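4.2 How households stored and returned bottles

The survey covered 1,666 households in Lullow and the neighboring district of Anora. Each was asked how drink bottles were kept between purchase and return, who carried them back, and what was done with the deposit. Interviews were carried out in person by Hafiz Ngui and two assistants, mostly in the early evening. Households that had moved in after the deposit rules changed in September were left in the sample but marked separately.
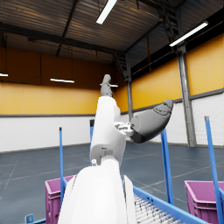 Storage turned out to matter more than distance. People living next to a return point did not bring bottles back more often than people across town if they had a balcony, a shed or a deep closet to keep them in. In small apartments the bag by the door filled up quickly and was taken out as soon as it got in the way. Several people in Anora said they went on Friday, when they did the week's shopping anyway.

A smaller group of 314 households kept a diary for the length of the study. The diaries show that glass and plastic were often treated differently, even where the deposit was the same. Glass was heavy and went back in small lots. Plastic was light, took up room, and was left until the bag was full.

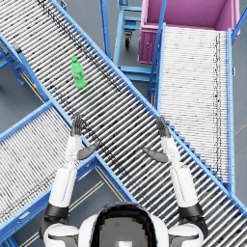 Did a higher deposit bring bottles back sooner?

Among the diary households, the size of the deposit had little effect on timing. Most made the trip when they ran out of space or were going to the store for something else. Deposit size had more to do with whether a bottle bought away from home was carried back at all.

Loss of bottles outside the home was harder to measure. Of the diary households, 81 recorded at least one bottle left at work, on a bus or in a park. The true number is likely higher, as a bottle left behind is easily forgotten by the time the diary is filled in.

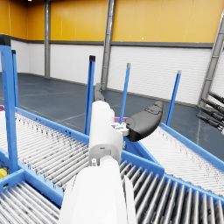
Figure 4. Junction of roller conveyors in a warehouse (rendered view).

Children were the main carriers in households with a child over ten. In these homes the deposit was usually kept by whoever made the trip, and the diaries mention disputes over it. Panagiotou found the same pattern in an earlier study of Awwad, where parents described the money as a kind of allowance.

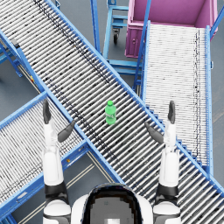 Two limits should be noted. Diary households were chosen from those willing to take part, and they returned more bottles than the full sample reported. Also, a local store chain, Plunder, ran a coupon offer during part of the study, and we could not separate its effect from that of the deposit in Anora. The results for Lullow, where the chain has no store, are reported separately in the next section.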